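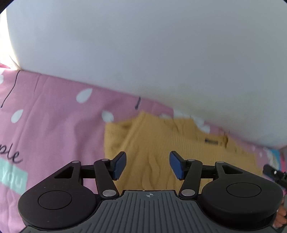
Catterall hand-held gripper comparison

The Catterall comparison is a set of trials of hand-held grippers and their camera mounts, carried out at the Bokgate workshop and in a few borrowed flats. It deals mostly with soft household goods - knitwear, bedding, towels. The lead author of the trial notes is Gerardo Grasso. The set is named after the street the workshop stands on, not after a person, as is sometimes written.

Background

Earlier work at Bokgate used an arm bolted to a bench and a tray of blocks. Good for repeat runs, poor for cloth. A jumper does not sit in a tray. Grasso moved the trials on to beds in October, with the tool carried by a person and the arm left out altogether. The recordings were meant to be played back on an arm later, and that part is covered under Controllers.

Tools compared

Two designs of finger, both driven by hand from the handle.

Bukonis linkage. Parallel-style linkage with two opposed fingers, round pivot pins, blue pads at the tips. Ribbed base plate with a small crosshair printed on it, used as a fixed point when lining up one recording with another. Black housings either side. Pads come in a smooth and a textured version, the textured one was used for all the knitwear runs.

Clititz scoop. Single moving finger against a fixed lower lip. Slides under flat cloth well. Tends to push thick knit along the bed before it gets hold. Dropped from the two-handed trials after the first Saturday, kept for towels.

A third tool, a suction cup on a stick, is listed in the first version of the notes but has no results against it.

Camera mounting

The camera sits behind the fingers and looks forward over the base plate, so both pads stay in view through the whole stroke. Wide lens. Corners go dark on some of the units, which was left alone as the cloth is nearly always in the middle. Strong window light is more of a problem: a pale sheet close to a window can lose its creases completely, and with them most of what the software uses to work out movement. Patterned sheets track better than plain ones. Grasso's notes reccomend moving the bed before touching the exposure.

Test garments

Cable knit was picked as the hard case. The cables give the pads something to bite on, but the weight of the garment drags on the fingers, and the ribbing stretches before anything lifts. Mustard yellow also stood out well against pink and purple bedding, a help when sorting cloth from background. Buttons were treated as a seperate hazard - a pad closing on a button slips or twists.

Two-handed trials

Most folding needs two tools, one to hold and one to bring the free edge over. In the usual layout one gripper takes the cardigan near the collar and stays put, while the other works from the hem. The holding tool can carry a small screen on top. 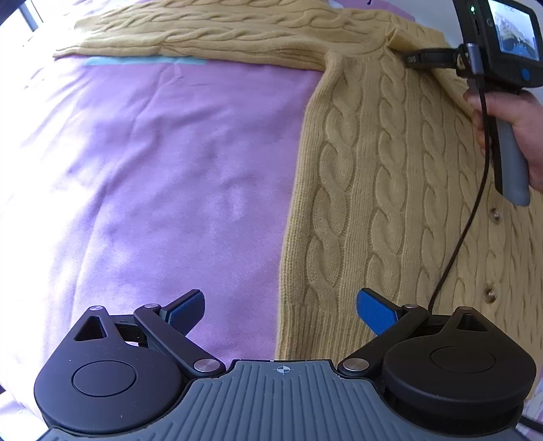 Cables were the main complaint in this layout. A lead hanging from the holding tool falls across the garment and gets folded in with it, or catches on the finger of the other tool. Taping it along the forearm cured most of it. Sleeves next: a sleeve laid out straight is easy, a sleeve tucked under the body has to be found first, and the camera is no use there.

Results

2,735 strokes were logged in all, a stroke being one close and one open of the fingers. Of these 640 were on knitwear. The Bukonis linkage held better on thick knit, the Clititz scoop on thin flat cloth. Neither did well on pillowcases with the pillow still in. Pads needed changing after around 7 hours of use, the edges going first. Figures for single garments were not published.

Controllers

Playback was tried on 2 controllers. The older one ran position only and pulled too hard on wool. The newer one limits grip force and was slower, but left the garment where it should be. Timing between left and right tools drifted on long recordings with both, and the fix in the notes (a hard tap of the pads together at the start) is still in use at Bokgate.

Later use

The crosshair plate and the textured pads were carried over to the next Bukonis model. The bed layout is also used for towel trials, single-handed, with the screen taken off to save weight.

See also

Cloth handling
Parallel linkage
Wrist-mounted camera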